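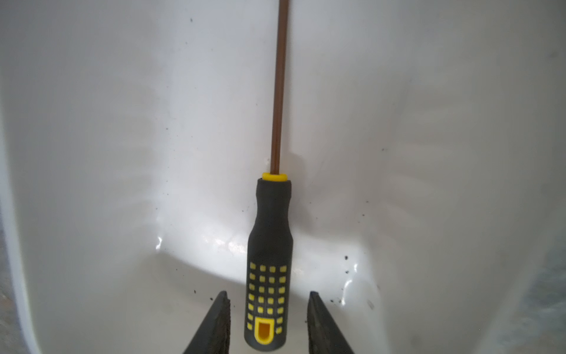

Issue 49 | page 6

# Walk-through checklist for a rental you're about to buy

I've bought, let and sold a few small places now, and I still take this list to every one of them, folded up in my back pocket (it gets scribbled on, sat on, and once it got rained on so badly I had to do the whole kitchen from memory). Tick what's fine, write beside what isn't. My comments come from the last place I looked at, a two-bedroom on the ground floor of the Lenuvar building, built back when everybody wanted a breakfast bar.

## Outside

- [x] **Roof line straight, no sagging.** Looked at it from across the street. Good.
- [x] **Gutters attached and draining away from the wall.** One downspout stops short of the splash block. Easy fix, but I put it on the list for the seller anyway!
- [ ] **Steps and handrail solid.** The rail wobbles. I gave it a proper shove and the bottom bracket moved. Needs doing before any tenant sets foot on it.
- [x] **Walkway level.** One slab is up a little at the corner. I can live with it for now.

## Doors and windows

- [x] **Front door closes and deadbolt throws fully.** Yes, and it's a nice heavy door.
- [ ] **Every bedroom window opens from inside without a key.** The back bedroom one is painted shut. I always try these myself, and I don't care how silly I look hanging off a window frame while the agent checks her phone.
- [x] **Screens in place.** All but the bathroom.

## Electrical

- [x] **Panel labeled and reachable.** 100 amp service, labeled in pencil, but I could read it. Cover on, all screws present.
- [ ] **GFCI outlets in kitchen and bath trip and reset.** Kitchen yes. The bathroom one wouldn't trip on the test button, so that goes to an electrician, and I'm not closing until I see the invoice.
- [x] **No missing cover plates.** One loose behind the fridge.
- [ ] **Smoke and carbon monoxide alarms.** Two smoke alarms, both beeped when I pressed them. No CO alarm at all, and there's a gas furnace. Come on.

## Plumbing and heat

- [x] **Main shutoff found and turns.** Under the kitchen sink, a bit stiff.
- [x] **Water heater has a relief valve and discharge pipe.** It's an Asix, older than I'd like. I've penciled in a new one for year two.
- [x] **No stains under sinks.** Old ring under the bathroom vanity, wood feels firm. Check again at final walk-through.
- [ ] **Furnace service record.** The agent promised to send it. Still waiting.

## Paperwork

- [x] **Seller's disclosure read, all of it.** It mentions a leak upstairs, repaired in November. I've asked for the plumber's bill.
- [ ] **Insurance quote in hand before the inspection period ends.** Plusis wants photos of the panel and that handrail before they'll quote on it as a rental. Yalçınkaya quoted straight away but with a bigger deductible, so I'm going back and forth on it.
- [x] **Repair money set aside.** I've put 4000 dollars in a separate account, and the electrician and the rail come out of that first.

## Where I've left it

Five boxes open. The rail, the back window, the bathroom outlet and the CO alarm have to be sorted before I sign... oh, and the furnace record and the insurance, which makes it six, I can't count standing up. I've sent the seller the whole list with the repairs at the top and I'm asking for a credit on the electrical work. If they say yes, I go back for the final walk-through with a clean copy and start again from the gutters.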